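Report of the Visit to the Arrieta Works, Dredport

Members of the Wavthorpe Catering Education Partnership visited the Arrieta works at Dredport in February. The purpose of the visit was to see how commercial kitchen equipment is made and repaired before the Partnership renews the teaching kitchens at its 2 sites. The party was received by Gemechu Araya, head of customer training, who remained with us throughout the day.

The works and its history

Arrieta began as a repair shop for hotel ranges and moved to its present building beside the old fish dock when it outgrew the first. It now employs 86 people, of whom 14 are apprentices. Most of its orders come from schools, hospitals and small hotels. Members were interested to hear that a growing share of the work consists of refitting older kitchens, with sound cabinets kept and only the tops and doors replaced.

The workshop tour

The tour followed the order in which a kitchen is put together, from the cutting hall to the packing bay. Ear protection was provided. Mr Araya drew attention to the difference between polished and brushed finishes, and advised that a brushed surface is the more forgiving choice where students are learning, as daily marks show less. He also spoke at some length about joins. Long runs are often supplied in sections so that they can be carried through an ordinary doorway, and the meeting edges should be checked at every deep clean.

Stainless steel with a brushed finish, showing two sections of a rail where they meet.

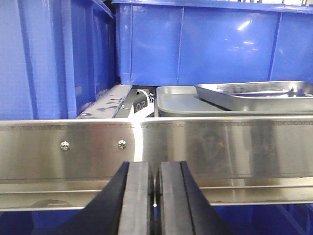 Discussion with the training department

After lunch in the staff canteen, members met the training department. The Lasix course, which Arrieta runs for kitchen supervisors, covers daily cleaning, simple fault finding and safe isolation of gas and electricity. The fee is £600 for each group. Members asked whether it could be taught in Wavthorpe on a Saturday, and Mr Araya agreed to send a written reply.

Matters to be taken forward

The Partnership will ask for a price for refitting the Wavthorpe kitchen with its present cabinets kept in place. Tutors are asked to send their comments on worktop heights to the office before the next meeting.

The Partnership records its thanks to Mr Araya and to the staff of the works.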